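The Long Way Round to Picking Things Up

Teaching a machine by hand is cheap, popular and sold with great confidence. Somebody should ask what the machine is learning.

The sales deck from Kustemport has a page near the back that I keep returning to. It claims 3,438 demonstrations of household handling, gathered by people in ordinary homes with grippers held in their own hands. The page before it promises a robot that will "tidy like you do." I have read it several times and still can't find the step that gets a buyer from the one page to the other.

The method itself is easy to grasp. A person takes a gripper in each hand, each with a camera on it, and picks things up. The cameras record what the fingers meet. Software works out how the tools moved, and a model is trained to produce the same movements on a real arm. The older way was to steer the arm itself by remote control, which is slow and ties up an expensive machine. With the hand-held tools the arm can stay in its crate until somebody has enough recordings to try.

I went to see it done in October, in a bedroom. Purple towel on the bed, shopping bags and a newspaper behind it, and a person working through small objects with a gripper in each hand. It was quieter than I'd expected, and a good deal duller.

A binder clip is a nasty little test. The body is stiff, the handles are thin wire that swings, and there is no obvious right place to hold it. A child will pinch it anywhere and shift it around in the fingers until it sits well. Two flat pads can't do much shifting. Whatever angle the clip is at when the pads close is pretty much the angle you get, and the person holding the tool soon learns to plan for that.
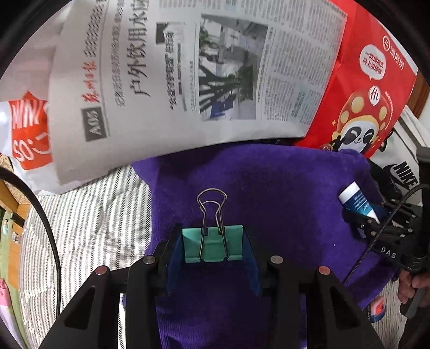 What the human brings

That planning is where my doubts begin. The person has a lifetime of knowing what a clip weighs and which end of a tube squirts. They look over the whole bed before they move, with their own eyes, from a height the gripper camera never gets. They decide what to pick up first and what to leave alone. None of that deciding is written into the recording. What the model receives is the result, seen from the wrist.

People at Brarov, a small outfit that buys this kind of footage and trains on it, told me the decisions are in there if you have enough recordings. Enough turned out to be a slippery word. When I asked for a number I got a chart with no labels on one axis.

They did share one result. On a test with 20 household objects, none of them in the training set, their arm managed eight on the first try. They were pleased, and compared with where the field was not long ago they had some right to be. I'd only point out that a kitchen helper with that record would be sent home by lunch.

The same firm is proud of its variety. Every session is supposed to use a different spread of things, laid out in a different mess, on whatever cloth comes to hand. I think this is the strongest part of their case. A lab bench teaches a robot about lab benches, and a bed with a rumpled towel at least has folds that can hide the edge of something. Bottles lie on their sides at home. Boxes end up leaning against jars. If the machines are ever going to cope with our clutter, somebody has to show them clutter.
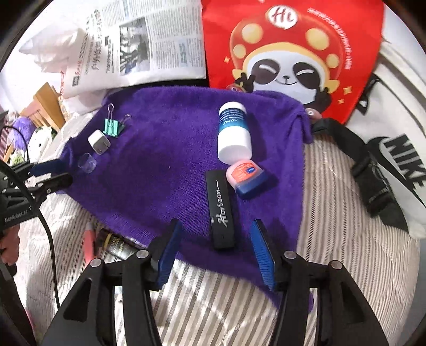

But variety of objects is one thing and variety of people is another. The Mansour project, which pays its workers by the session, uses the same two people for most of its recordings. They are very good. They have settled into a smooth, patient way of closing the fingers that looks lovely on playback, and the trained arm copies it, including a small pause before each grasp. The pause does nothing for the arm. It was one person's habit, and now it is in the product – or will be, if there is a product.

I asked whether they keep the failures. Mostly they don't. A fumbled grasp gets marked as bad and dropped before training, which makes for tidy data and a machine that has rarely been shown how to recover from a slip. Tultodberg, a rival, says it keeps them and labels them by hand. That costs more, and the company would not let me see how much it helps.

The cheapness of all this deserves a harder look too. The arm costs nothing while it sits in its crate, true. The person on the bed costs by the hour, and so does whoever checks the recordings afterward, and so does the next round when the customer's forks are heavier than the forks in the footage. At Brarov the checking takes longer than the recording. Their brochure has a line for neither.

I don't think the approach is a dead end. I watched it for an afternoon, and the data are plainly closer to real life than anything I saw on my last lab visit. What I'd like before the next round of headlines is a simple table: objects the machine had never met, in a home it had never been in, first tries only, with the misses left in. Kustemport says it is working on one. I asked again before this issue closed, and it was still being worked on.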